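Urkeck folding scale ruler

I draw façades and floor plans for a living, mostly for small house extensions, and I got so fed up with scale rulers that snapped in my bag that I had one made. The Urkeck opens out flat, folds to 16 cm and locks with a little brass catch (I'm very fond of the catch!). Every edge is engraved, so the numbers won't rub off on your sleeve.
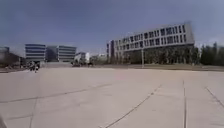

What you get

One ruler, a felt sleeve and a card with the common plan scales on it. It weighs 169 g, so you know it's in your pocket, but it sits nice and still on tracing paper. I've kept both faces matt as well – glare off a shiny ruler drives me up the wall when I'm drawing by a window.

Price is 200 francs with the sleeve. Spare catches are free, just write to me and say which side yours has gone on.

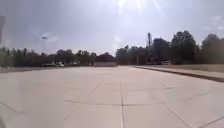

Zitudberg, May

The new batch is back from the engravers in Hivberg and I've checked the lot, all 473 of them. The 1:50 edge now starts right at the corner, which plenty of you asked for. If you have an older one and want to swap, send it back in its sleeve and I'll knock the postage off. Stöckli in the old town has a few on the counter too, if you'd like to try the fold first.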